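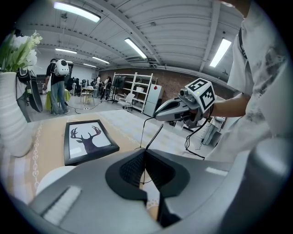
Hand-held grippers over a table set with a framed deer silhouette and a vase of white flowers. Photo: Laine Venckus

Stinano has begun recording household tasks with hand-held grippers, the company said on 05/09/2022. Operators carry out each task by hand, and the recordings are used to train a two-arm robot.

Work shifts last 3 hours, with 10 tasks on the current list. "Remote control gave us clean data, but slowly," said project engineer Aivar Rebane. Remote sessions will continue for tasks that need force feedback. First robot trials are planned at the Furside site.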